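Plotero Tabletop: Wrist Camera Set with Early-Close Faults

Posted 2019-02-20 by the Tiroton data team

3 min read

# Plotero Tabletop

We're really happy to get this one out! Plotero is a set of 1418 wrist-camera episodes of kitchen objects on a white table, and we kept every failed run in it. Failures are hard to find in public sets, and these are good ones.

## The fault

In 313 episodes the gripper received its close command too early. The finger controller (Jitpraphai, build 100) sometimes replayed the last command from the previous episode when the arm was re-enabled.

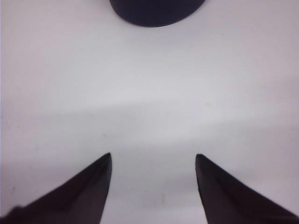
The first sign was in the logs back in December: a close command stamped before the approach had even started. On a soft object that costs you a grasp. On a pan it can mean fingertips pushed into the lid or the handle, so treat it as a safety matter — keep hands off the table until the arm reports idle.

## Labels

- `ok`: commands in the expected order
- `early_close`: replayed command found in the log
- `unsure`: log incomplete, please check by eye

Labels come from the command log only. They say nothing about whether the object was lifted.
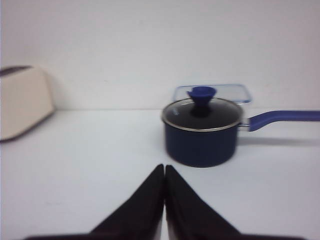
## Known gaps

Force readings are missing wherever the Ornness logger dropped out. Frames near the fingers can be soft, and glossy lids confuse our depth estimate quite badly. If you find a way around that, we'd love to hear it!

## Fix

Clear the command buffer before enabling the arm, then send an explicit open. Build 100 needs both steps.

We use cookies to remember your settings. Accept | Manage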